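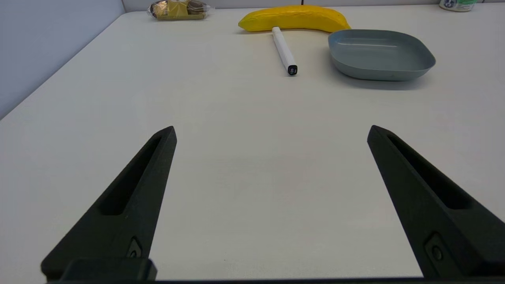 Can a Robot Really Learn to Clear a Table?

You may have heard somebody say that robots can teach themselves. Be careful with that sentence. It leaves out most of the work, and the work is done by people.

Think about picking up a banana. You don't plan it. Your hand opens, goes down, closes, and up comes the banana. A robot arm doesn't know any of that. It has motors, and it has a camera that turns what is in front of it into a big grid of numbers. Somewhere between the numbers and the motors there has to be a set of instructions.

Years ago people tried writing those instructions by hand. Move left, move down, close. That works fine if the banana is always in the same spot. Move it over by the width of your thumb and the robot grabs air.

So now many teams do something else. They collect examples. A person steers the arm through a job, and a computer saves what the cameras saw and how the arm moved, moment by moment. One run through the job, from start to finish, is called an episode. Then the person puts the things back in different places and does it again. And again.

At Prunholm, the workshop we are writing about, one set is 40 episodes. A set takes most of a morning. The program they are training is called Katside, and it needs a lot of sets.

What does Katside do with all those episodes? It looks for patterns. When the camera numbers look like this, the arm usually moved like that. It makes a guess, checks the guess against what the person did, and changes itself a little so the next guess is closer. That part happens inside a computer, with no arm moving at all. 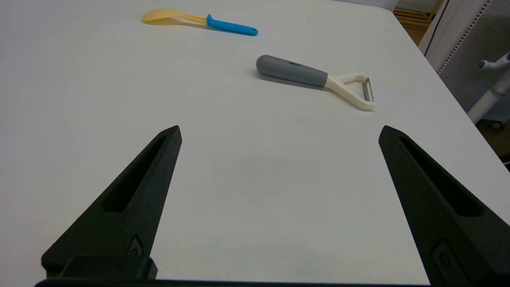 Why use ordinary kitchen things to teach a robot?

They come in awkward shapes. A peeler is thick at one end and has a blade at the other. A spoon is thin and lies almost flat, so there isn't much to get hold of. If a robot only ever practiced on neat wooden blocks, you would learn very little about how it does in a kitchen.

Is that the same as learning, the way you learn? We don't think so, or not yet. You can see a peeler once and know a different peeler when you meet it. A robot may have seen hundreds of episodes with one peeler and still be puzzled by another. It also has no idea what peeling is for.

There is another problem. The robot copies whatever it is shown, and that includes bad habits. In one of the first sets at Prunholm, the person steering always stopped for a moment before closing the gripper. Katside learned to stop too. It thought the waiting was part of the job! Those episodes had to be thrown out and recorded again.

When you see a video of a robot doing something clever, here are some things worth asking. How many tries did it take? Was a person steering it? Did anybody move the objects between tries? At Prunholm they ran a test with the objects in new places, and the arm got 15 out of 17 pickups right. Pretty good. But a waiter who dropped 2 plates out of every 17 would be looking for another job.
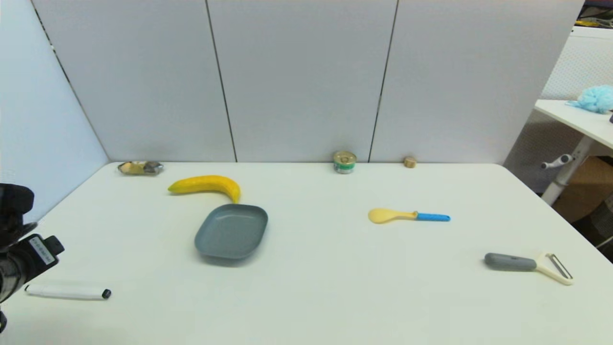 Qian thinks we are being too hard on the robot, and wrote to tell us so: "Babies drop things all day long and you don't call them failures. Give it more examples and it will get there."

Maybe it will. More examples do help, up to a point. But a baby who drops a spoon is also finding out that spoons fall and make a noise, and that someone comes to pick them up. Katside gets only what was recorded.

The next set, called Mollum, starts in September. It will have new objects and a different person steering. We'll print the score, good or bad.

Words to know

Episode: one recorded run through a job.
Gripper: the part of a robot arm that holds things.
Training: changing a program bit by bit so its guesses get closer to the examples.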